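Products > Lawn and Grounds > Walk-Behind Mowers > Flatum 403

Print this page | E-mail this page

Flatum 403 Walk-Behind Mower

A mower for people with real grass to cut and other things to do that day.
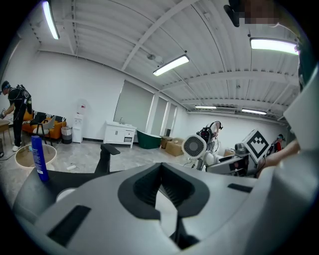
One owner from Bralbridge wrote to us that after a full season with the 403 the thing they liked best was how little they had to think about it - fuel in, two pulls on the cord, and off down the fence line - and that they only wished they had bought the bigger grass bag at the start. We hear that about the bag quite a lot, so we will come back to it.

The Flatum 403 is the mower we reach for when a customer tells us that their yard has grown up along with the family, and the little machine that did fine on the old lot just isn't keeping up. It is self-propelled, with drive to the rear wheels, and you set the pace with your thumb, which sounds like a small thing until you have followed a mower that only knows one speed around a bed of young hostas. There are 7 cutting heights on a single lever, and you can go from one to the next without kneeling down or turning any wheels by hand.

The deck is steel, made for Flatum by Vainio, and it has a washout port where a plain garden hose snaps on. Please do use it! Five minutes of water after a damp cut saves you a good hour with a scraper in September, when all that old grass has set like plaster. Let the engine cool first and pull the spark plug lead before you put your hands anywhere near the blade.

You can mulch, bag or discharge to the side. The mulching plug comes in the box, along with the side chute and the standard bag. The larger bag is sold separately, and if you have maples, or neighbors with maples, we would gently steer you toward it. It fits on the same two hooks.

The handle folds forward for storage and adjusts for taller or shorter folks. Astska, our own service shop, sets up every mower before it leaves us, so it arrives with oil in it and the blade already sharp.

Warranty: 5 years for home use. Registered owners who live within our delivery area can have the first blade sharpening done free, and there are almost 1,000 households on that list now, so do call ahead in spring.

Goes well with: large grass bag, spare blade, fuel stabilizer, storage cover.

Prices and stock checked May 2026

Contact us | Copyright Astska Lawn and Grounds, Bralbridge | Back to top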